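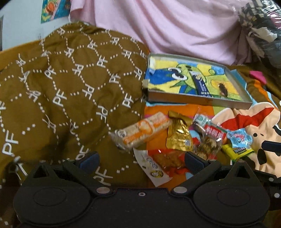

Comparison of Two Jaw Sets for a Hand-Held Parallel Gripper in the Handling of Wrapped Snack Items

Project report submitted by Ok-hee Maeng
Department of Mechanical and Automation Engineering, Ninmont College
Project supervisor: Dr. Bahrami

Summary

This report covers a one-semester project on the choice of jaw material for a hand-held gripper fitted with a camera. Two sets of jaws were tested on small packaged foods placed on household fabrics. The first set, supplied by Riltano, has soft padded faces. The second set, referred to as the Jilluditz set after the laboratory in which it was machined, has hard ribbed faces. Each set was used for 400 pick attempts, giving 800 attempts in all. The soft set completed more picks and damaged fewer packages. The hard set performed better on one group of items, namely small flat packs with stiff edges. The report recommends the soft set for continued use and lists several matters that remain open.

1. Background

The department has used hand-held grippers for two years to record demonstrations of everyday handling tasks. The operator holds the tool, closes the fingers by means of a trigger, and the camera above the housing records the fingers and the objects between them. Earlier projects worked almost entirely with rigid objects on a bare bench. Results from those projects did not carry over well when the same tool was taken into ordinary rooms, where objects lie on bedding, clothing and other soft surfaces.

Wrapped snacks were selected because they combine several difficulties in one inexpensive object. Foil is shiny and changes shape when touched. Clear packets show their contents and reflect light at the same time. Filled bags shift their weight when lifted. A wafer package can be crushed by a force that a small candy pack would tolerate without a mark.

The project had two aims: to compare the two jaw sets under equal conditions, and to judge whether the camera view remained useful on a surface with strong patterns.

2. Equipment

The same gripper body was used throughout. It has a broad dark housing and two linkage arms with round metal pivot discs, and the fingers approach each other from the left and right of the camera view. The jaws are held by screws and can be exchanged without removing the camera. After every exchange, the opening was checked with a gauge block and the trigger stop was reset.

The Riltano jaws are dark blue and padded. The pad gives under load and follows the shape of the wrapper to a limited degree. The Jilluditz jaws were cut from a hard plastic and have shallow vertical ribs with a spacing of two millimeters. They are narrower than the Riltano jaws and reach further past the end of the finger.

The camera was set to a fixed exposure before each session. Automatic exposure was tried during the preliminary work and abandoned, as foil packets caused the picture to darken whenever the operator moved closer.

3. Work Surfaces

Three surfaces were prepared. Surface A was a plain bench mat. Surface B was a single folded blanket. Surface C was an uneven arrangement of several fabrics, including a brown quilted piece with a lattice of cream-white dotted lines and a multicolored cloth printed with a large cartoon animal face. A shallow metal tray holding a brightly painted picture was placed on Surface C as an obstacle, tilted on the folds, and the snacks were scattered in front of it.

Surface C was intended to be demanding. The print contains orange, yellow, green and light blue areas, and the wrappers use much the same colors. An orange-and-white wafer or biscuit package and a small yellow-and-green pack, for instance, both lie against fabric that offers little contrast in places.

4. Procedure

Each session consisted of 16 pick attempts. Sessions alternated between the two jaw sets so that any improvement in the operator's skill would be shared between them. An attempt counted as complete when the item was lifted clear of the surface, held for six seconds and released into a box. An attempt was marked as failed if the item slipped, if fabric was caught between the jaws, or if a second item was lifted along with the first.

Packages were inspected after every session. Any package with a torn seam, a puncture or crushed contents was recorded as damaged and replaced. The items were laid out again from a written plan before each session, although the folds of the fabric could not be reproduced exactly - a weakness of the method that is discussed in Section 6.

5. Results

On Surface A the two sets were close. Both completed nearly all attempts, and the few failures came from the operator closing the trigger too early.

On Surface B the difference became clear. The ribbed jaws caught the blanket repeatedly when approaching flat items. The padded jaws also touched the blanket but usually slid over it.

Surface C produced the most failures for both sets. The Jilluditz jaws failed most often through caught fabric, the Riltano jaws through slipping on smooth foil. Overlapping packets were a particular difficulty. Where one wrapper lay partly under another, both sets tended to lift the pair together, and no approach angle tried during the project was reliably better than the others.

In total, 17 packages were recorded as damaged with the ribbed jaws and six with the padded jaws. Most of the damage was to wafers and to thin clear bags.

Small candy and gum packs formed the exception to the general trend. The narrow ribbed jaws could be lowered on either side of such a pack and gripped its edges firmly. The padded jaws were often too wide to reach the edges and pressed the pack down into the fabric instead.

6. Discussion

The results support the use of soft jaws where the package is weak and the surface is soft. They do not support the use of a single jaw for every item. A narrower padded jaw would probably recover much of the advantage shown by the Jilluditz set, and a drawing for such a part has been prepared with the assistance of the workshop.

With regard to the camera view, the recordings from Surface C were found usable. The finger pads stayed visible, and the gap between them allowed the target to be followed during the approach. Reflections on clear packets hid the edges of the item in roughly a tenth of the recordings reviewed. A diffuser over the room light reduced this effect but was available only for the last sessions.

Two limits should be noted. All attempts were made by one operator, and the folds in the fabric differed from session to session. A second operator was planned for December but could not be scheduled before the equipment was due back.

7. Recommendations

The Riltano jaws should remain fitted for general recording on household surfaces. The Jilluditz jaws should be kept with the tool for small stiff packs. The trigger stop should be checked after each jaw exchange and the setting written in the equipment log. Future work should include a second operator and a trial of the narrow padded jaw on Surface C.

Acknowledgments

The author thanks Dr. Bahrami for guidance during the project and the Jilluditz laboratory for machining two replacement jaws at short notice.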